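About Tekberg

Tekberg writes software for robots with two arms. We do not make the arms. People are sometimes let down by this when they visit, so we try to mention it early.

The company was started by Parveen Lashari and Snædís Holst, who had shared a desk at a larger automation firm and a low opinion of its planning software. Parveen thought the planner was too slow. Snædís thought it was too confident. They argued about which was worse for most of a winter, then left and built one together. It is called Rendosa, and it is reasonably quick and has a healthy amount of doubt.

What we make

Rendosa is a motion planner for two arms sharing one job. You give it a goal, a model of the arms and whatever the cameras think is on the table, and it returns a pair of paths that get there without the elbows meeting. If the world changes halfway through, it plans again from wherever the arms happen to be. It also keeps a plain-text log of every decision it made, written in sentences a tired person can read.

Destov is the perception side. It started as a weekend script for finding the edges of floppy things and got out of hand. Most vision software likes a box. Customers, sadly, own bags, cables, pouches and sleeves, and they want those picked up as well. Destov keeps a running guess about the shape of a soft object, and a second guess about how wrong the first one is. Rendosa reads both, and slows down when the second number gets large.

There is also a replay tool, which has no proper name because we could not agree on one. It lines up the joint positions, the camera views and the planner's log on a single timeline, so that you can scroll back to the moment things went sideways. Our customers say it is the best thing we sell. It was never supposed to be for sale.

How we work

Everything runs in simulation first. Our simulator is very good at rigid objects and tells comforting lies about fabric, so anything that bends goes to the real table as soon as we dare. Every release candidate has to get through 300 handling runs there before it can ship, and the failed ones are kept and tagged by cause. The most popular tag is "grip fine, plan silly."

The current favorite for this treatment is a black tool roll with orange trim. It folds, it skews, it has rows of slots with tools in them, and it has a strap lying across the top to confuse the edge finder. With a gripper on either side, the two arms have to agree on how far apart they are allowed to be, and cloth is not much help in settling the matter. Version 2 of the Rendosa coordination layer was written almost entirely with this object in mind. We have never felt so strongly about luggage.
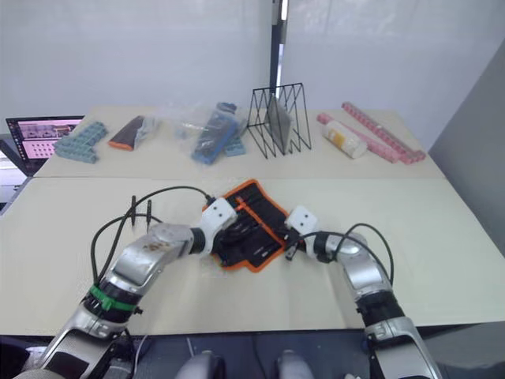
Who we work with

Mostly integrators and lab groups who already have hardware and would like it to be less stubborn. Our longest-standing customer is Vlachopoulos, a repair and refurbishing firm that sends us awkward items by mail, usually without a note. We test with them and mail them back. It is a good relationship and neither side has tried to formalize it.

We support any arm with a documented joint interface. We will also look at arms with an undocumented one, at a different hourly rate.

Working here

We are a small team and everybody writes code, including Parveen, who has been asked to stop committing on Friday afternoons. New people spend their first 2 weeks at the table before they touch the planner. It is humbling, and it cuts down on elegant ideas.

We don't do puzzles in interviews. We give you a replay from a failed run and ask what you think happened. There is usually more than one decent answer – Snædís will argue for whichever one you didn't pick.

The April release

The April release of Rendosa brought shared grip limits, so each arm now knows how hard the other one is pulling. It also fixed the bug where the log apologized twice.

Getting in touch

Demos are by appointment. Bring something floppy if you like. Please take it home again afterward, as the shelf is full.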